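Lorstead has 132 parking spaces behind its old Sperling department store, and for most of my adult life I have believed that one of them was mine. Nothing was painted on the ground to say so. I simply parked there, third from the ramp, and looked wounded when I couldn't.

Then the town got out the paint. Every space now has crisp edges, a number and a limit of 60 minutes, and people who had waved each other in for decades began measuring their door gaps with a shoe.

"We've never had so many complaints," says Imke Frerichs, who runs the parking office. "Before the lines, people just parked badly and went shopping."
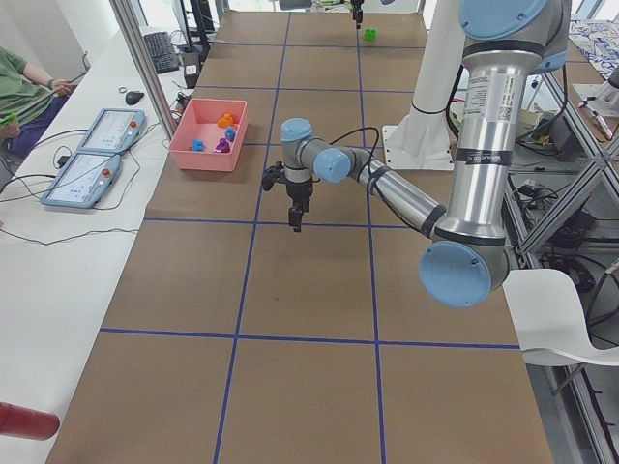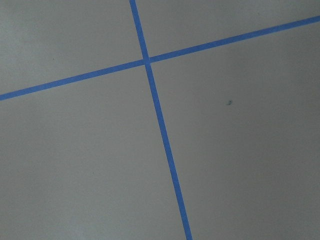
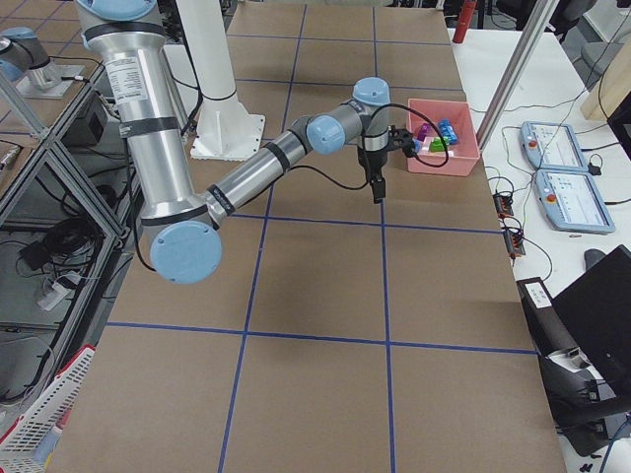
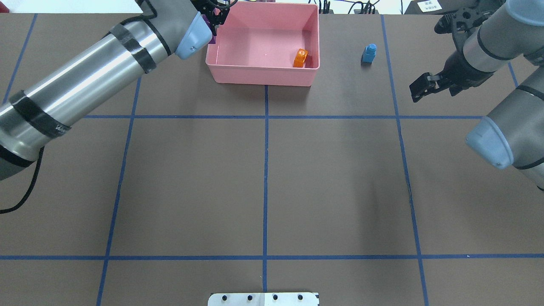
*Blue tape, and plenty of it.*

*Page last changed: 03/12/2023*

Waltraud Böttcher, whose bakery backs onto the lot, has received six notes under her wiper since November. One included a diagram. She keeps them in the drawer with the cake candles and thinks the handwriting is getting worse.

I asked her whether she'd want the lines scrubbed off again. She thought about it while wrapping my rolls.

"No," she said. "Now I know exactly how far over he is."

My old spot is number 3. A green van has it most mornings.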